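Protokoll einer Erbschaft
Erzählung von Zoia Panasiuk
63 Mal geteilt - 24 Kommentare

Die Verlesung des Testaments wurde auf den Vormittag festgesetzt, und die Beteiligten fanden sich vollzählig in der Kanzlei Nowicki ein. Herr Jarmo Savolainen, Neffe der Verstorbenen, nahm am Fenster Platz. Herr Gadisa Admasu, dem sie 40 Jahre lang die Buchführung anvertraut hatte, blieb zunächst stehen. Der Notar wies darauf hin, dass Zwischenfragen erst nach Abschluss der Verlesung zulässig seien.
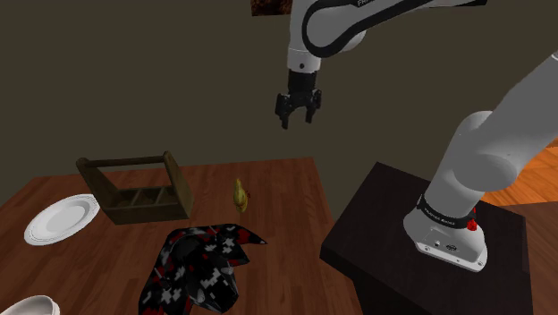

I. Die Verfügung

Das Haus in Gelar fiel an die Gemeinde, das Barvermögen an den Neffen. Herrn Admasu wurden 41 Briefe zugesprochen, verschnürt und versiegelt, die er im Laufe seiner Dienstzeit selbst geschrieben und, wie er glaubte, niemals abgesandt hatte. Der Notar las diesen Absatz zweimal, da Herr Savolainen um Wiederholung bat. Herr Admasu bat um ein Glas Wasser.

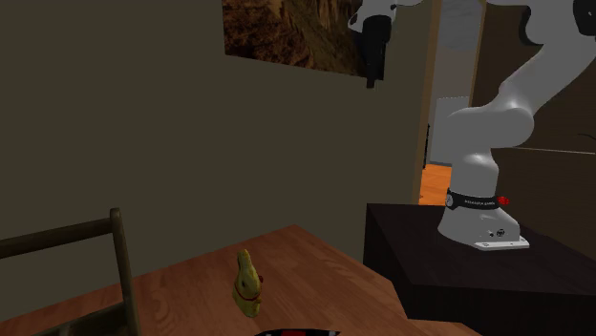

Die Verstorbene hatte ihrer Verfügung ein Verzeichnis des beweglichen Nachlasses beigegeben, eigenhändig und ohne Angabe von Werten. Der Notar verlas es mit der gebotenen Gleichmäßigkeit: Bestecke, Wäsche, eine Standuhr ohne Schlüssel. Bei dem kleinen goldgelben Hasen auf dem rotbraunen Holztisch hielt er inne, denn hinter diesem Posten stand kein Name, sondern nur der Vermerk »dem, der zuerst danach fragt«. Herr Savolainen erklärte, er habe für Zierfiguren keine Verwendung. Herr Admasu schwieg. Er hatte in all den Jahren nach nichts gefragt - weder nach einer Erhöhung seiner Bezüge noch nach dem Grund, weshalb sie im Februar stets allein nach Zelta reiste.

»Es besteht keine Frist«, sagte der Notar und legte das Blatt zur Seite.

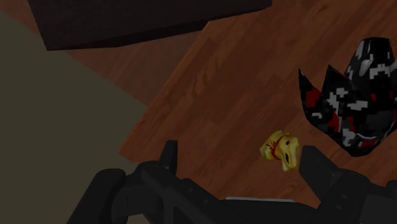 Die übrigen Bestimmungen betrafen die Grabpflege und wurden ohne Einwände zur Kenntnis genommen. Herr Savolainen unterzeichnete und empfahl sich. Auf der Treppe waren seine Schritte noch eine Weile zu hören.

Herr Admasu unterzeichnete ebenfalls, sorgfältig und mit vollem Namen. Dann schraubte er die Kappe auf den Füllfederhalter und legte ihn parallel zur Kante der Mappe.

»Herr Notar«, sagte er, »ich hätte eine Frage.«

© Literaturkreis Mulwood | Kontakt | Nach oben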